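## Zippered mesh bags: getting more out of them

Most of us buy mesh bags for delicates and leave it at that. I keep mine in three colours and use them all over the house.

**Sort by colour.** Pink is for socks and small things, white for bras, purple for anything bulky. The kids can manage this without being asked twice.
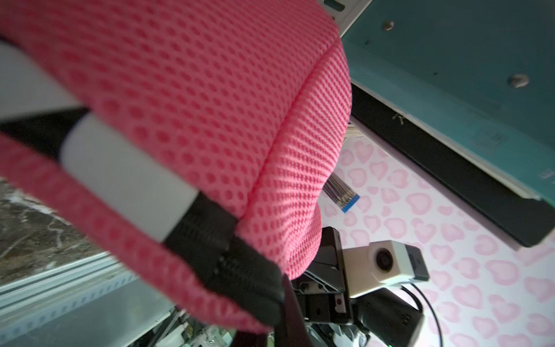 Fill each bag to two-thirds at most. Clothes packed tight don't rinse properly, and the zipper takes the strain.

**Look after the zipper.** Hold the end of the tape taut with one hand and run the slider along with the other. If it sticks on a curve, rub a candle stub over the teeth. Tuck the pull under the elastic garage, if there is one, before the bag goes in the machine.

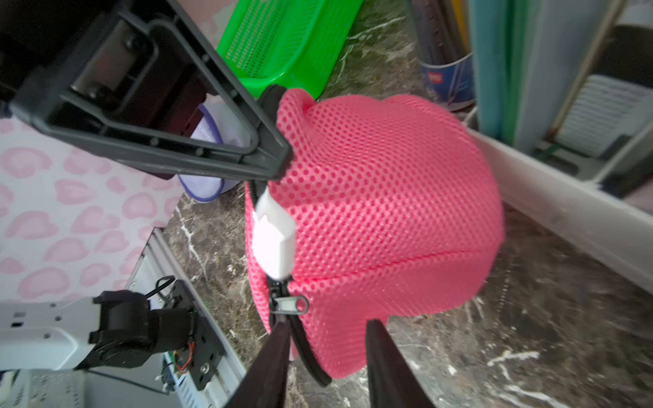
*Pink mesh pouch with a black zipper and a white tab at the end.*

**Wash the bags too.** Turn them inside out over the sink and shake out the lint. A cool cycle in June and another before Christmas does mine.

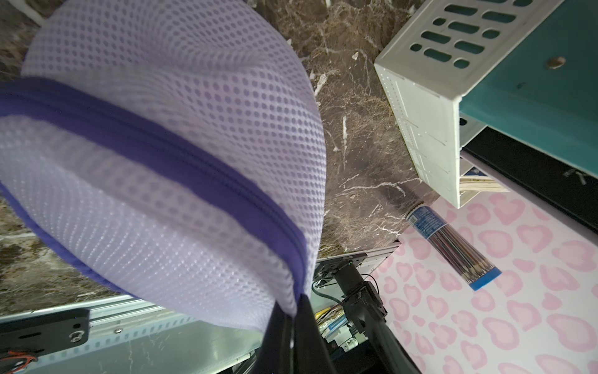 Dry them on the line, unzipped and out of harsh sun, as the coloured mesh fades. Mylene Yap stores hers flat in a drawer. I hang mine on a hook behind the laundry door.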